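Pre-event walkthrough, cage and floor, Grullolance Fight Night
Date: 7/16/18
Venue: Gostuvow Hall, main floor. Seating plan: 1328

**Cage**

- [x] Canvas tight, no folds at the center seam
- [x] Post padding laced top to bottom
- [ ] Gate latches. Gate 2 closes but needs a second push. Halilović supplied the latch and will send a replacement. Do not tape it.
- [x] Fence mesh, no broken coating at hand height
- [x] Steps to red and blue corners bolted down

Old tape residue on the canvas near the blue corner. It is flat and clean, so passed, but scrape it off before the August card.

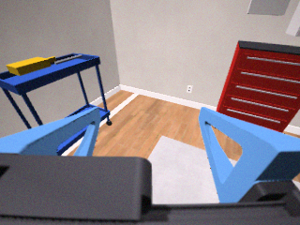
**Fighter areas**

- [x] Warm-up mats cover the full marked area
- [x] Scale checked against test weights, reads correctly at 139 lb
- [ ] Glove table. Lesura gloves came in, but one medium pair has a split seam at the thumb. Pulled and tagged. Need another pair before the rules meeting.
- [x] Ice, buckets and clean towels at both corners
- [x] Locker room doors lock from inside and open with the house key

**Medical**

- [x] Doctor's seat is next to the gate with a clear path
- [x] Stretcher fits through the gate. Tried it both ways.
- [x] Oxygen tank full, mask sealed
- [ ] Ambulance lane. Merch van was parked in it at time of check. Moved once, came back. Put out cones.
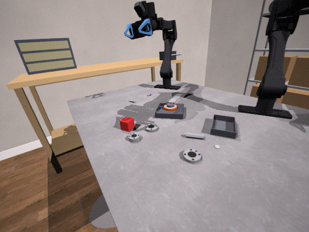 **Floor and crowd**

- [x] Barrier set back from the cage apron on all sides
- [ ] Cable covers. One missing on the run to the judges' table, north side. Trip hazard, fix before doors.
- [x] Exit signs lit, all exit doors open fully
- [x] Generator load under the 3000 watt limit with cage lights on
- [ ] Floor seats in row C are not clipped together

**Result:** Not cleared yet. Open items are the gate latch, gloves, ambulance lane, cable cover and row C. Recheck the latch with someone leaning on the gate from inside, same as last time.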